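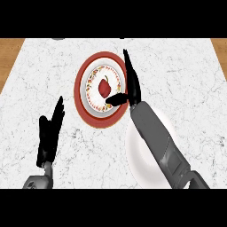 Red plate, white plate and flowered dish on a marble top.

Nellari Headline Reader -- the small news radio for people who like to know who's talking

I've been selling radios and news gadgets from my little shop in Helholm for years, and the Nellari is the one I keep taking home myself. It picks up ordinary FM and digital stations, but the bit I love is the source button. Press it during a bulletin and the screen shows which newsroom made the report, when it was last updated and whether a correction has gone out (if the station sends that information, and plenty of the smaller ones still don't, so do check yours first).

I was a bit sniffy about it to begin with. I thought I'd press the button twice and forget it. Then one Thursday I heard the same story on three stations, pressed away over my toast and found they'd all taken it from one agency report! I still listen to all three, mind you, but I listen differently.

What you get

The radio, a mains lead, a fold-out aerial and a printed booklet in proper big type. It has 22 presets, and the battery is the Dranix pack, which slides out of the back without a screwdriver. It remembers up to 400 saved bulletins, so you can go back to the seven o'clock if the kettle drowned it out. The older Hedegaard model only kept 71 and I was forever running out.

Things I'd grumble about

The volume knob is stiff when it's new. The screen is fine indoors but hard work in bright sun, and the alarm only has the one sound -- a sort of polite honk. Oh, and the booklet puts the clock settings right at the back, on the page after the index.

Will it suit you?

If you mostly want music, I'd point you at something with a bigger speaker. If you have the news on morning and evening and like to shout at it, you'll get on very well with this one.

Spare batteries and aerials are kept in the shop, and the Dranix pack from the Hedegaard fits too, so hang on to your old one. Cream and dark green are in now. The blue is due back in November, and I'm happy to put your name down for one if you drop me a line.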